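Trovellow Bench Notes

Search tips and guides
Enter keyword Go

Looking After a Two-Arm Table Cell

Last updated: December

Most of the trouble with a small two-arm cell comes from three places: the finger pads, the cables and the table. The motors and the controller hardly ever need attention if those are kept up. These notes are for a bench setup with one arm on each side, two-finger grippers and a camera up on the head. Ours runs under Jitbridge, but only the log names will differ if yours doesn't.

Before power on

Wipe the fingers first. A lint-free cloth, slightly damp, is enough on most days. For tape residue use a little rubbing alcohol on the cloth, never sprayed at the gripper, and keep it away from the finger joints. Look at the tips from the side. If one is chipped or bent, change both. A new finger next to a worn one will close off center and you will spend the morning adjusting the wrong thing.

Run a hand along each cable from the gripper back to the forearm. You want a loose curve at the wrist that lets the joint turn all the way in both directions. Too tight and the connector works out of its socket. Too long and the loop catches on the table edge when the arm comes back toward the body. Turn the wrist by hand to each end of its travel with the power off and watch what the cable does. Hook-and-loop straps are better than zip ties here. Zip ties get pulled too tight, and somebody nicks the jacket cutting them off.

Housing screws back out slowly. Check them on Wednesday or whatever day is quiet, with the right size driver and no more than finger-and-thumb force. The screws in the white covers go into plastic. If one keeps turning, stop and replace the insert.

The table

Check that the table hasn't moved before you blame the calibration. Push on the near edge and see if it rocks. If the top is made in sections, lay a straightedge across the seam, as a small step there is enough to tip a cup base or stop a sliding object. Shim the low side from underneath.

Use tape to mark where things go, and put it down flat with the ends pressed hard. Whitish tape on a pale top is easy on the eyes but you have to look for it, so run a fingernail over the strips when you clean. Replace any that have lifted. Pull old tape slowly and low to the surface, then take up the glue with a plastic scraper. Metal scrapers leave scratches that collect dirt.
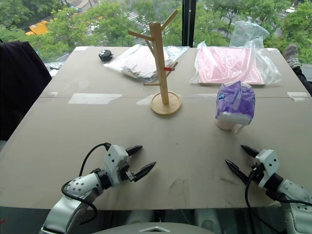 Start with objects that stay put. A mug tree is a good one for checking reach, as the pegs are at different heights and angles and the post is narrow. Run the arms out with the grippers empty and open, one at a time, and stop short of the pegs. If the post leans, straighten it or note the lean, and don't retrain around it. Clear plastic wrapping is hard on most depth cameras and throws bright reflections near a window. Keep bagged items back until the plain ones are working, or pull a shade if you have one.

Homing and offsets

Home both arms with nothing between them. Ours takes 2 tries after a long weekend, and the second one always passes. If the third fails, look at the wrist cable again before opening the software.

Touch each fingertip to the same tape corner and write down the difference. We allow 3 mm. Anything over that gets a fresh calibration, and we save the old file under the date so we can go back to it.

Fault 2389 in the Kaltine controller log means a gripper did not report its position in time. Nearly every time it has been the connector at the housing. Power down, unplug it, check for a bent pin, push it back until it clicks and restart.

Every 200 hours

Take the fingers off and clean behind them with a soft brush. Put one small drop of Grube light oil on each slide, work it back and forth, and wipe off what shows. Retighten the arm base bolts in a cross pattern. Clean the camera lens with a lens cloth, then check that the mount is still snug.

Shut down

Park both arms on the near side of the table with the fingers open. Closed fingers press on the pads overnight and leave a flat spot. Cut the power at the wall switch, then hang the cables so none of them sits on the floor.

Get new bench notes by email. Enter your address and click Subscribe.

This site uses cookies to remember your settings. Accept Manage choices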